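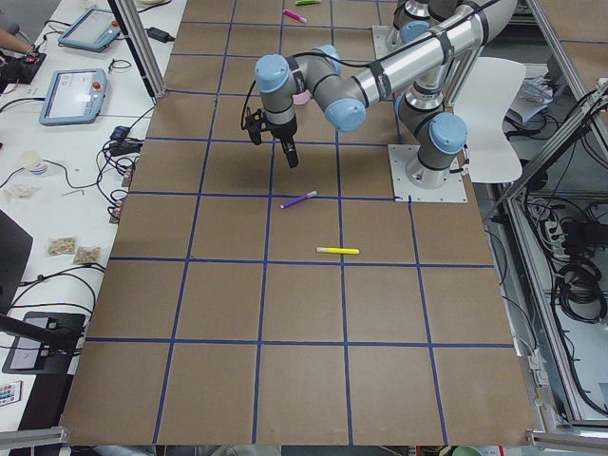 Our board with the markers set out. The grid is blue tape on cardboard.

Tagged: Robotics > Manipulation > Evaluation methods

How should I report success rate by grid cell?

Posted by stasden_bench, 27th October

We are testing a pick policy on a two-arm setup and use a taped grid to fix where the objects start. After 341 trials the overall success rate looks fine, but the failures bunch up in a few cells near the corners. A paper from the Zollen group gives only one average for the whole board. Is that normal, or should I report each cell? Some cells have as few as three trials.
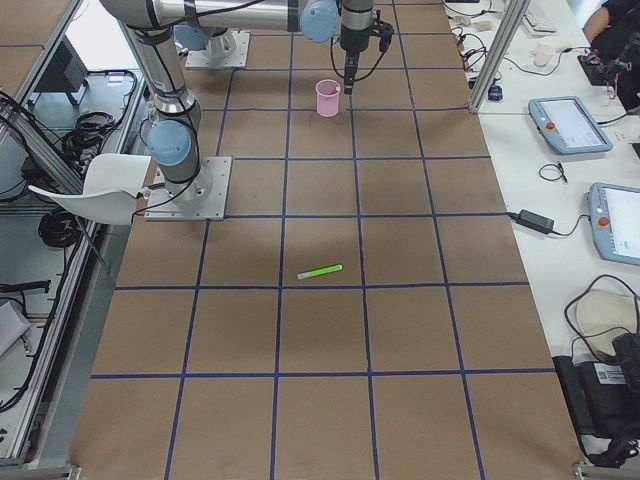 Same bench from the other side, cup under the gripper, green marker nearer the middle.

Ackermann
Report both. Give the overall figure, then a table or heat map with the number of trials in every cell. With three trials in a cell you can't say much, so put an interval on it or merge neighbouring cells into bands by distance from the base. We did that for 276 trials in May and the bands were much easier to read -- reviewers had no complaints. Also say whether the cell was drawn at random or chosen by the operator. If people chose, the middle gets too many trials and the average comes out too high.

Plekel
Just run more. We did 2571 and the problem went away.

tape_and_foam
More trials won't help if they land in the same easy cells. Draw the cell and the object angle from a list before each session, and keep markers and cups in separate tables. A marker lying across a tape line needs its own rule as well -- we score it by where its midpoint is.

14 comments | 6 shares

Contact us | Copyright Stasden Help Exchange | Back to top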